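Onel releases simulation benchmark for tabletop manipulation

Study finds randomised object placement matters more than added training data

12 July 2021

Onel has released the results of a study into how well grasping policies trained in simulation cope with changes to the layout of a workspace. The study was carried out with software firm Kuteck and used its Brurneo physics environment. The benchmark tasks, scoring scripts and baseline policies are available to research groups from today under a non-commercial licence.

The study comprised 2,252 simulated trials across 10 tasks. In each trial a single-arm manipulator was required to reach a named target on a work mat while other household items remained in the workspace. Targets and distractors included bottles, boxes, trays, bowls, plates and balls. Object positions, lighting direction and surface friction were varied independently, so that the contribution of each factor to task failure could be measured separately.

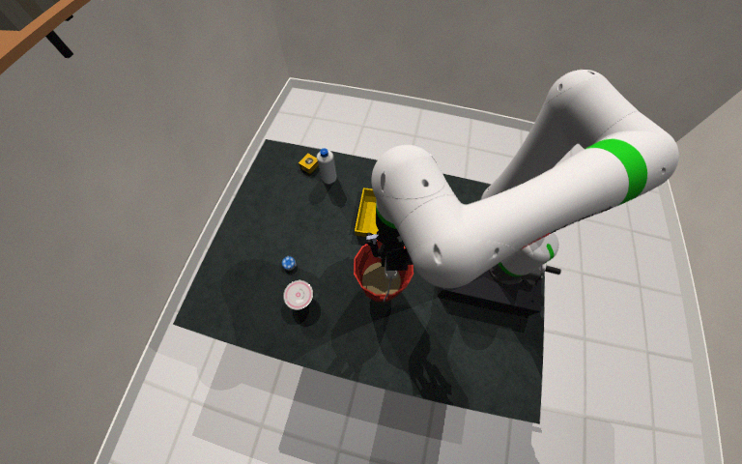 By the Onel Manipulation Group
Rendered view from Brurneo: the arm with its gripper lowered into the red bowl, and the yellow tray, bottle, box, ball and plate elsewhere on the mat.

Two training regimes were compared. In the first, the policy was trained on a fixed set of layouts, and the number of demonstrations per task was increased in steps to 200. In the second, the demonstration count was held at the lowest step and the layout was resampled at the start of every episode. Policies from the second regime performed better on unseen layouts in nine of the tasks. The exception was a tray alignment task, where neither regime produced a consistent advantage.

Analysis of failed trials showed that most errors arose during the final approach – typically where the wrist or forearm obscured the target from the overhead viewpoint. Changes in lighting had a smaller effect than anticipated. Friction affected lifting but had no measurable influence on reaching behaviour.

The results apply to simulation only. Onel has not yet characterised the behaviour of the policies on physical hardware, and the authors advise against using the scores to predict performance outside Brurneo. A transfer study is scheduled to begin in October at the Cisneros laboratory, using the same task definitions and scoring criteria.

Research groups wishing to submit results to the benchmark should follow the reporting template supplied with the release. Submissions must state the random seed for each trial and include failed episodes.

Media enquiries: Onel communications office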